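Cleaning a textured plastic tray used for both natural materials and soft toys

Posted by Pladley Toy Library, January 16, 2021
Category: Play equipment, care and storage

Our setting lends play equipment to 133 registered families and also keeps a play kitchen on the premises for visiting children. Among the items kept with the kitchen is a red plastic tray, entered in our inventory as item 1634. It has a raised rim, and its floor is moulded with a fine diamond pattern. The tray is used for sorting activities in which children handle rocks and other rough brown pieces from the nature basket. 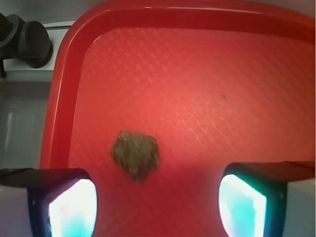

The difficulty lies with the floor of the tray. Grit and small crumbs settle into the pattern, and a dry cloth tends to move them from one part to another. Staff have been asked not to use scouring powder, as a similar tray was dulled by it last July and had to be withdrawn from loan. We would be grateful for advice on a method that is suitable for daily use and does not require the tray to be taken to the main kitchen each time.

A second matter concerns the soft toys. The same tray is used at tidying time to collect whatever has been left on the play-kitchen worktop, including plush animals, a rope toy and items of play food. Parents have asked whether it is acceptable for a plush frog to be placed where rocks have recently been. Our present guidance does not mention the point. We should like to know whether other settings keep separate trays, and if so, how they are told apart by children who cannot yet read.

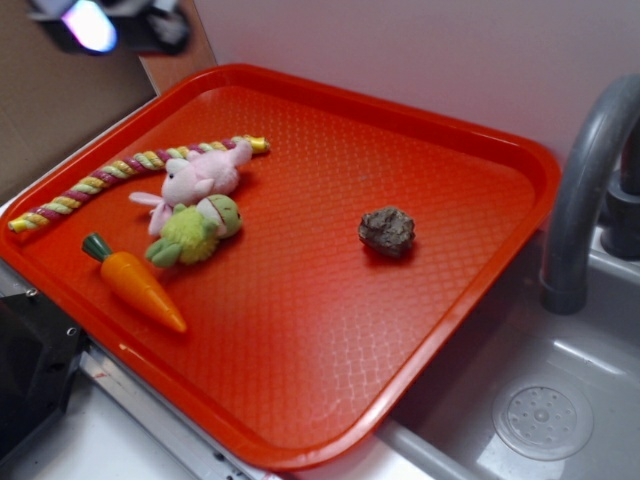 Reply from Kuhlmann Family Centre

Separate trays are the usual arrangement in our setting and we would recommend them. The tray for natural materials should be a different colour from the tray for fabric items. Children of three and over learn the difference within a few sessions, provided that the adults keep to it as well.

For the cleaning, please proceed as follows. Tip the loose material out over newspaper or an outdoor bed. Go over the dry floor with a soft brush, such as a washing-up brush or an old nail brush, working along one set of diagonal lines and then along the other. Only after this should water be applied. If the tray is wetted first, fine soil turns to mud and is considerably harder to remove from the pattern. Warm water with a small amount of washing-up liquid is sufficient. Rinse, stand the tray on its short side and leave it to dry before anything made of fabric is put into it.

The inside corners, where the floor meets the rim, require particular attention. A cotton bud is adequate for this purpose.

Plush toys that have been in contact with soil may be brushed when dry and then washed according to the label. Rope toys should be checked at the ends and between the strands, where grit is easily overlooked.

Reply from Kurkow

Just use baby wipes. We do, and have had no complaints.

Reply from Pistusdale Early Years Office

Wipes may be used between sessions but should not replace washing, as they leave a film on plastic to which dust will later cling. The dry brushing described in the first reply is correct.

We would add that much of the problem can be prevented before the rocks reach the tray. Rocks should be rinsed and scrubbed when they are first collected, and any that continue to shed grains when rubbed with the thumb should be returned outdoors. Crumbly pieces may be kept in a shallow dish of their own. Any item small enough to be swallowed should be removed from the collection altogether where children under three are present.

If a dark spot remains after brushing and washing, it is advisable to test it with a fingernail. A spot that does not lift may be a mark in the plastic, and further rubbing will only dull the surface.

Further note from Pladley Toy Library

Thank you for the replies. The brushing method has been added to the instruction sheet kept with the play kitchen, and the red tray will in future be reserved for rocks and other natural materials.

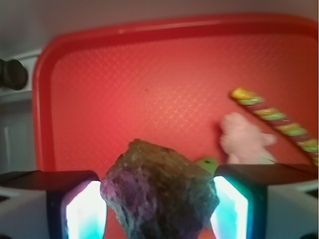

A second tray, in blue, has been requested for the plush animals and the play food, and will be entered as item 146 once it has been received. Until then, soft toys are to be collected in a cotton bag. The rocks are being checked with the thumb test, and those that shed will be placed in the garden border.

One point remains open. The instruction sheet asks for the tray to be dried on its short side, but the worktop beside the sink is narrow and the tray may slip. If any setting uses a rack suitable for a tray with a rounded rim, we should be glad to receive its measurements.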